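Sarkel Joo countertop induction burner: a review after four weeks of teaching on it

Our teaching kitchen in Groduncombe has one built-in range and no budget for a second. Cooking classes for children aged eight and up therefore run on portable burners, set out on folding tables and put away again at the end of the session. In March we replaced two old coil hot plates with a pair of Sarkel Joo single induction burners. This review covers how they behaved in class and on the bench.

What you get

The Joo is a flat single-zone unit with a glass top, a fixed power cord and a control strip along the front edge. The carton also holds a printed manual and a silicone mat that sits between pan and glass. The manual is short and mostly clear. The section on error codes lists E3 twice with different meanings, so treat it with care.

Power is adjustable in 11 steps. There is a separate temperature mode, a timer and a child lock. The housing is light enough for one adult to carry with one hand, and the feet grip a laminate table well. On a stainless counter they slide a little when a heavy pot is stirred.

Heating speed and control

I boiled the same quantity of tap water in the same lidded steel saucepan on the Joo and on one of the old coil plates. The Joo took less than half the time. More useful in class is what happens when the power is turned down. A coil plate stays hot for minutes and will scorch a tomato sauce while you are explaining how to fix it. The Joo stops driving the pan at once, and a simmer settles almost immediately.

The low steps are less good. Steps one to three work by switching full pulses on and off. With thin pans you can see the bubbling start and stop every few seconds. Oatmeal and lentils do not mind. Custard does, and for custard I would still use a double boiler.

Temperature mode reads from a sensor under the glass, so it measures the bottom of the pan and lags behind the food. Set to 100 degrees C, it held soup at a weak simmer with the lid off. I would not use it for frying with children. The power steps are easier to teach and more predictable.

Electrical load

Two burners on one circuit was our main concern. Our outlets are older, and the coil plates tripped the breaker more than once. At full power on both Joo units we tripped it again. With one unit on step 11 and the other at step six or lower, we had no trouble in any session. If your building is similar, put the burners on separate circuits or plan recipes so that only one group is boiling at a time.

Noise

There is a fan, and it is audible. One burner is fine. Two burners in a small room make it harder to talk over the class, and the fans run on for a while after cooking. Some pans also buzz at high power. Cast iron was the quietest we tried and a layered steel skillet the loudest.

Safety with children

The child lock needs a three-second press, which the older children worked out in the first session. It guards against leaning on the controls and little else. Automatic shutoff when a pan is lifted works reliably, though the unit beeps until the pan returns or you switch it off.

The glass still gets hot from contact with the pan, up to 133 degrees C on my surface probe directly after frying pancakes. The warning light stays on until the glass has cooled, but it is small and red and hard to see under bright ceiling lights. We now use a rule that no one touches the glass until an adult has said so.

Cleaning

Spills wipe off easily because the glass around the pan does not get hot enough to bake them on. The seam between the glass and the control strip is the weak spot. Flour and sugar collect there and need a wooden pick. A textured cloth, such as a cream waffle-weave towel, does well on the flat glass but only pushes crumbs further into that seam. Water marks show badly, and a dry second pass is worth the effort.

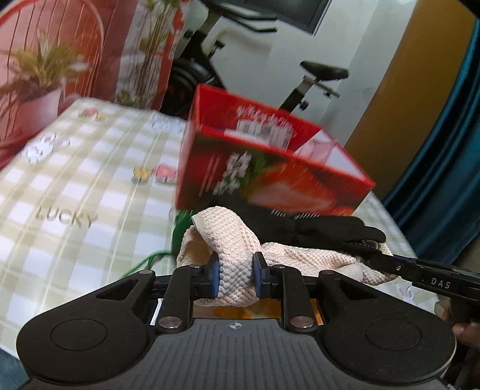
Storage is the other daily job with burners that have to be cleared away after each class. The Joo stacks poorly: the feet of the upper unit rest directly on the lower glass, and the cord has no clip or recess. A folded towel between the two solves the first problem, and the cream waffle kind is thick enough for it. For transport, a big open cardboard box like the red one in the photo is easier to pack than a lidded crate, but the cord plugs should be wrapped so they cannot knock against the glass.

Compared with the Stestusex

I had a Stestusex single burner on loan for two of the four weeks. It has a knob in place of touch controls, and children with wet or floury fingers found the knob far easier. Its low settings are also smoother. Against that, it is heavier, its fan is louder – noticeably so – and it rejected two of our cheaper steel pans that the Joo accepted.

Verdict

For group teaching on ordinary steel pans, the Joo is a clear improvement over coil plates. Buy the Stestusex if you make a lot of sauces or want a knob. I would buy the Joo again, with one complaint left for the maker: print a correct list of error codes.

Posted 10 Apr 2024

Shared 133 times | 4 comments

Comments

potlidpat
Does the silicone mat stay put? Mine on a different brand creeps toward the back edge.

benchcook
It moves a little with light pans. I stopped using it for anything that gets shaken.

M. in the valley
We saw the same pulsing on low. A heavy-bottomed pan evens it out enough for rice pudding, maybe not for custard.

thirdshelf
E3 on ours was a blocked air intake. Vacuumed it out and it has been fine.

Contact | Copyright Groduncombe Teaching Kitchen | Back to top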